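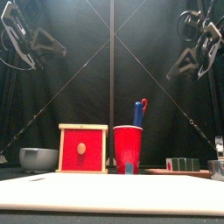
Toy and household lending room opens in Ernham

A lending room for toys and small household things has opened in Ernham, in the former reading room on Zhuravel Street. Residents of the town can borrow up to two items at one time and keep them for a month.

The collection has 700 items at the moment. Most of them were given by families during the spring, and the rest came from the Stinik nursery school when it moved to a smaller building. Wooden boxes, cups, trays and toy pieces are kept together in sets, so that a child can play with them on one table.

The project is run by the local association Zudix. It received 3816 euros from the town for shelves, paint and cleaning materials. According to the association, 121 households registered before the opening, and this was more than it had expected - the first plan was made for half of that number. 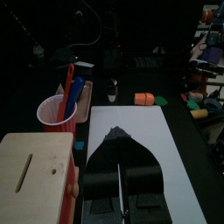
A wooden box with a slot and a round hole in its lid, and a red cup with handled tools.

Each item gets a card with its name and the number of its parts. When it is returned, the parts are checked at the desk and washed if the material allows it. Lost parts do not have to be paid for, but the association asks borrowers to write them on the card.

Larger toys, such as ride-on cars and play tents, are not accepted for now. The room has no storage for them, and the cellar of the building is too damp in winter.

The lending room is open in the afternoon from three until six. Registration is free for residents of Ernham and Stinik, and a proof of address is needed at the first visit. Donations of clean and complete toys can be brought during the same hours until the end of October.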